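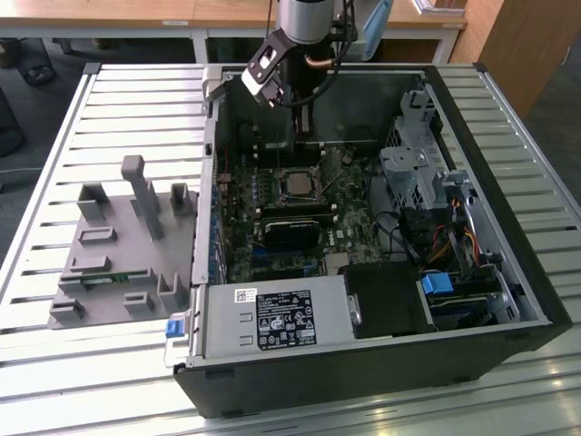 Puspita Sumampouw wrote to me after last month's column to say that I was being sentimental, that keeping old things going is a hobby for people with spare rooms, and that her time is worth more than a toaster. She put it more politely than that, but not by much. I've been arguing with her in my head ever since, mostly in the shower, and I'd like to do it here where I can get to the end of a sentence.

First, she's right about the spare room. I have one. It has a bed in it somewhere, under two radios, a sewing machine with no foot pedal and a desktop computer that I was going to sort out in September. My sister came to stay and slept on the sofa. So yes, there is a kind of mending that is really just hoarding with a screwdriver, and I do it, and I should probably stop.

But the toaster! Let me tell you about the toaster, because it's the thing that set all this off. It's a Josberg, the plain two-slot one, and the lever stopped staying down. I took it to the shop on the high street where I'd bought it and the lad behind the counter (perfectly nice, I've nothing against him) told me they don't do repairs and that a new one was on offer. I asked if he could tell me what was likely to be wrong with it. He said the lever had gone. I said I knew the lever had gone. We looked at each other for a bit and then I went home with my toaster in a carrier bag.

What was wrong with it was crumbs. A great wodge of them packed in around the catch, years' worth, and it took me 20 minutes with an old paintbrush, and that includes making a cup of tea. I'm no engineer. I did it by taking the cover off and looking.

And this is where I part company with Puspita, because I don't think the argument is about her time at all. Twenty minutes is less than she'd spend choosing a new toaster. I know it's less than I would, I'd be reading reviews until midnight. What puts people off is the cover. We've got it into our heads that the inside of a thing belongs to somebody else, and the makers have been only too glad to help us think so, with their funny-shaped screws and their glue and the little sticker telling you that your guarantee vanishes if you so much as breathe on it.

I wasn't brought up like that. My dad had the back off everything. Half of it never worked again, I should say, and my mum had views about the kitchen table, but I grew up assuming that things came apart and that you were allowed to see. My nephew, who is far cleverer than I am, had never seen the inside of the computer he does all his schoolwork on until I showed him mine. He wanted to know which bit was the actual computer. I thought that was a very good question and I gave him a very poor answer.

I told Hakim Osman all this over the fence and he said it was fine for computers and toasters but had I tried it with a washing machine lately. Well, no, but I have now, because the Andura packed up not long after, as if it had been listening. And I'll admit it was a humbling experience. The drum bearing had gone, and the bearing is sealed into the drum, and the drum comes as one lump, and the lump costs 289 pounds before anyone has so much as driven to your house. The bearing on its own would be pocket money. You can't have the bearing on its own. I asked three different people and got three different sighs.

That's the bit that makes me properly cross. I can forgive a machine for wearing out, they've got to wear out somewhere, but somebody sat down and decided that a cheap part should take an expensive part with it. I can't believe that it was done for my benefit. Perhaps it does make it quicker to build, I've been told so more than once, and perhaps it knocks a few quid off the price in the shop. I'd have paid the few quid.

Attila Barta, reading a draft of this, thinks I'm being unfair and that old machines were mostly rubbish, only we don't remember the ones that were thrown away. He has a point, and I've left it in. My gran's twin tub walked across the floor and once trapped the cat in the larder. I wouldn't go back to it. But she could get a belt for it from the ironmonger, and she fitted it herself, in her pinny, and was ever so pleased.

So what would I like? Nothing very grand. I'd like ordinary screws. I'd like parts sold separately, at a price that has something to do with the part, and for longer than the guarantee lasts. I'd like the lad in the shop to be given an afternoon now and then to open a few things up, so that next time someone comes in with a toaster he can have a look at the catch - he might enjoy it. And I'd like Puspita to take the cover off one thing, just one, unplugged please, before she decides what her time is worth.

The spare room I'll deal with. The sewing machine's going to Tươi Khổng, once I've found it a pedal.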